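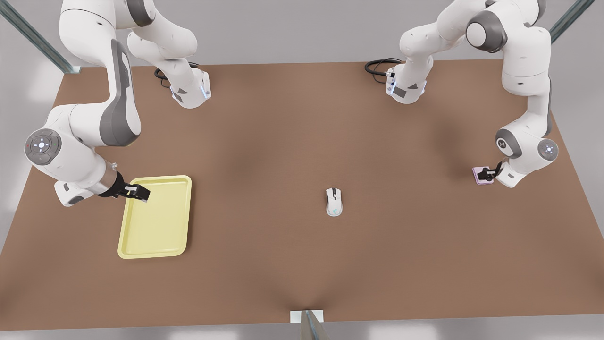 4.2 시뮬레이션 환경과 양팔 정리 과제

본 절에서는 앞서 3장에서 설명한 Jolano 정책을 학습하고 평가하는 데 쓰인 시뮬레이션 환경을 조금 자세히 적어 두고자 한다. 양팔 조작 연구에서는 정책의 구조에 지면을 많이 쓰고 환경은 몇 줄로 줄이는 경우가 적지 않은데, 우리도 선행 연구를 재현하려다 바로 그 몇 줄 때문에 꽤 긴 시간을 보낸 경험이 있어, 뒤따라 실험해 보실 분들께는 이 부분이 오히려 더 도움이 되리라 생각한다. 환경은 자체 시뮬레이터인 Nedus 위에 구성하였고, 두 팔의 베이스는 작업대의 먼 쪽 가장자리 가까이에 나란히 고정하였다. 그림 3은 책상 정리 과제의 한 시점을 렌더링한 것으로, 오른팔의 그리퍼는 노란 트레이의 모서리에 가 있고 왼팔은 납작한 분홍빛 물체를 쥐고 있으며, 흰색 마우스는 두 팔 사이의 작업대 위에 놓여 있다. 시점이 작업대를 마주 보는 쪽에 있으므로 화면의 왼쪽에 보이는 것이 로봇의 오른팔이라는 점을 유의해 주시기 바란다. 이하 본문의 좌우는 모두 로봇을 기준으로 한다.

그림 3. Nedus에서 렌더링한 책상 정리 과제의 한 시점. 좌우 표기는 로봇 기준이다.

과제의 내용 자체는 소박하다. 작업대에 흩어진 사무용 소품을 트레이에 옮겨 담되, 그동안 한 팔은 트레이가 밀리지 않도록 잡아 주어야 한다. 사람이라면 별다른 생각 없이 하는 일이지만, 두 팔의 역할이 서로 다르고 그 역할이 과제 내내 유지되어야 한다는 점에서 정책에게는 제법 까다롭다. 예비 실험에서 우리가 가장 자주 만난 실패도 물체를 놓치는 경우보다는, 물체를 쥔 팔이 트레이로 다가가는 동안 트레이를 맡은 팔이 슬그머니 자세를 풀어 버리는 경우였다. 이 현상을 본 논문에서는 역할 이탈이라 부르기로 한다.

역할 이탈을 줄이기 위해 Jolano는 각 팔의 행동을 따로 예측하기에 앞서 두 팔이 공유하는 역할 변수를 먼저 추정한다. 역할 변수는 2개의 이산 상태, 곧 지지와 운반으로 이루어지며, 한번 정해지면 30 제어 스텝 동안 바뀌지 않도록 하였다. 처음에는 매 스텝 갱신하는 방식을 시도하였으나, 물체를 쥐는 순간처럼 관측이 급하게 변하는 구간에서 두 상태 사이를 오가는 떨림이 나타나 지금의 방식으로 바꾸었다. 고정 구간을 더 길게 잡으면 떨림은 더 줄어들지만, 물체를 떨어뜨린 뒤 다시 집으러 가는 반응이 눈에 띄게 늦어졌다. 이 값의 선택에 이론적인 근거가 있는 것은 아니며, 물체의 종류나 제어 주기가 달라지면 다시 조정할 필요가 있을 것이다.

초기 배치는 에피소드마다 무작위로 정하였다. 트레이와 소품의 위치 및 방향을 각각 독립적으로 뽑은 뒤, 서로 겹치거나 두 팔 모두 닿을 수 없는 배치는 버리고 다시 뽑았다. 트레이의 마찰 계수 또한 에피소드 단위로 변화시켰는데, 사소해 보이는 이 설정이 결과에는 상당한 영향을 주었다. 마찰이 큰 값으로 고정된 환경에서는 트레이를 잡지 않아도 과제가 그럭저럭 끝나 버리기 때문에, 정책이 지지 역할을 배울 이유가 없어지는 것이다. 초기에 얻은 높은 성공률의 일부가 바로 여기에서 나왔음을 뒤늦게 알게 되어 해당 실험은 모두 다시 수행하였고, 본 논문에는 다시 수행한 결과만을 실었다.

시연 데이터는 원격 조작 도구 Fesorine으로 수집하였다. 조작자 한 사람이 두 팔을 동시에 움직였으며, 조작이 손에 익기까지의 연습 구간은 학습에서 제외하였다. 소품 조합마다 최대 100개의 시연을 사용하였고, 도중에 물체를 떨어뜨렸더라도 다시 집어 과제를 마친 시연은 그대로 남겨 두었다. 매끈한 시연만 골라 학습한 정책은 작은 실수 뒤에 멈춰 서는 일이 잦았던 반면, 회복 동작이 섞인 데이터로 학습한 정책은 서툴게나마 다시 시도하는 모습을 보였다.

평가는 학습에 쓰지 않은 초기 배치 22개에 대해 진행하였고, 비교 대상으로는 두 팔의 행동을 하나의 벡터로 묶어 예측하는 Villanueva 기준 모델을 사용하였다. 두 모델에는 같은 관측과 같은 시연을 제공하였다. 소품을 집는 단계까지는 둘 사이에 뚜렷한 차이가 없었으나, 트레이에 내려놓는 단계에서 기준 모델의 역할 이탈이 훨씬 잦았고 최종 성공률의 차이도 대부분 이 구간에서 생겼다. 특히 마찰 계수가 낮은 배치에서는 기준 모델이 소품을 제대로 쥐고서도 밀려난 트레이의 바깥에 내려놓는 경우가 반복되었다.

한편 Jolano에도 남은 문제가 있다. 트레이가 왼팔 쪽으로 치우쳐 놓이면 어느 팔이 지지를 맡아도 무방한 배치가 생기는데, 이때 역할 변수의 추정이 흔들리며 첫 동작이 늦어지곤 하였다. 시연에서 조작자가 거의 언제나 오른팔로 트레이를 잡은 탓으로 짐작되지만, 좌우를 뒤집은 데이터를 더하는 것만으로는 충분히 나아지지 않았다. 이에 대한 추가 실험은 4.4절에서 다룬다.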